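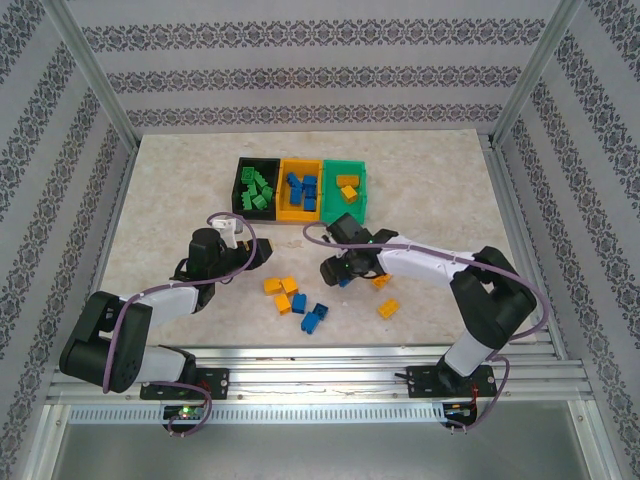

Two-arm sorting cell: quote for spares and second cell does not match the parts list
Status: Open, waiting on purchasing
Category: Orders and quotes
Product: Hivura bench cell, two arms
Opened: November 15, 2019
Site: Eskildsen, assembly training room

Requester
We have one Hivura cell running and want to order a second one out of next year's equipment budget. The budget request closes at the end of the month. The quote we got from Trukow has three problems and I can't submit it as it stands.

1. The line for "arm harness, external" is listed once. Our cell has two arms and each one has its own purple cable running from the wrist back to the base. I need to know if the line covers one arm or the pair.

2. Grippers are quoted as "included", but there is no part number. The grippers are the part we expect to wear out first, so we need a price for them as spares.

3. The enclosure walls and the aluminum profile are missing from the quote. I don't know if they are left out on purpose.

The total on the quote is $2,118, and it says spares and accessories at the top. I assume the arms are on a different sheet that we didn't receive.

Support
Thanks for the list. Some of this is the way the quote was split. Trukow is the reseller for your area and they send arms and accessories as separate documents. The $2,118 is accessories only. The arm sheet should have come with it and I have asked them to send it again.

On the harness: the line is per arm. For a two-arm cell you need a quantity of two. Please don't change the quantity on the PDF yourself, Trukow has to reissue it or the order will be rejected at entry.

Can you tell us what the cell is used for and how many hours a day it runs? That decides how many gripper spares we would suggest.

Requester
It sorts toy building blocks by color into bins. The blocks start out mixed on the table and the arms pick from the same area, one from the left and one from the right. It is a training setup for new operators, so the job stays simple and the parts are cheap to replace. We run it for one shift. A typical session is 200 picks, then somebody puts the blocks back out and we start over.

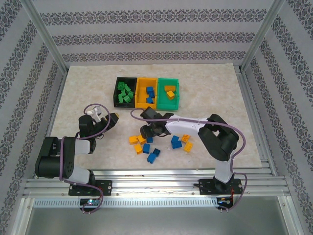
Attachment 2. Existing cell, both grippers over the sorting area, three bins at the back of the table.

Support
Got it, that helps. For that kind of use, one spare gripper per cell is enough for the first year. If you buy the second cell, we would keep two spares on the shelf and share them. They are the same part left and right, so you don't need to stock one for each side.

Harnesses are different. They don't wear much in normal use but they get snagged when the two arms work close together in the middle of the table. Two things to check on the cell you have before you spend money on spares:

With the power off, move each arm by hand through its full reach and watch the loop at the wrist. It should not go tight at any point.
Look at the cable where it bends around the elbow. If the jacket is flattened or shiny there, plan on replacing it.

Requester
Checked both with the power off. Left arm is fine all the way. On the right arm the loop goes tight when the forearm is stretched out to the far left corner. No damage to the jacket that I can find. We don't use that corner for anything, the bins are in the middle at the back.

I will put one spare harness in the request and not two.

Still need an answer on the walls and the frame.

Support
Agree on one spare harness. You can also limit the reach of the right arm in the settings so it never goes to that corner. That costs nothing and we would do it on both cells.

Walls and frame: Hivura does not sell these. The records for your first cell show the frame was bought from Condano as a cut-to-length kit and put together on site. Wall panels were not on that order either, so your shop may have supplied them. You will need a separate quote from Condano for the profile. Their quotes are good for 60 days, so if you ask now it will still be valid when the budget is looked at, but it will not last until a March purchase. Ask them for a new one before you place the order and leave a little room in the budget line for a price change.

If it has to be a single purchase order, Trukow can sometimes add the Condano kit to theirs. They charge a 10 percent handling fee for that.

Requester
We'll do two purchase orders. The fee is more than it costs us to process the second one.

Two more things for the budget sheet. Do the small electronics boards mounted under the front rail come with the arms? And do we need a second software license?

Support
The boards ship with the arms, one each. They are on the arm sheet under "controller". We don't recommend stocking a spare, replacement is covered in the first year.

The license is per computer. If both cells run from the same computer you don't need another one. If the second cell is in a different room, add one license.

Requester
Same room, but on the other side and with its own computer. Adding a license.

Revised list for the request:
Arms, two, with controllers (price from arm sheet, not received yet)
Harness, external, two for the new cell plus one spare
Gripper, two spares, shared
Software license, one
Frame kit, Condano, separate order
Wall panels, made in our shop
Bins and blocks, from stock

Please confirm the gripper part number so Trukow can put it on the new quote.

Support
List looks complete. The gripper part number has been sent to Trukow together with the corrected harness quantity. They will reissue both sheets under one reference. I'm leaving the ticket open until you have them. Reply here if the arm sheet is missing again.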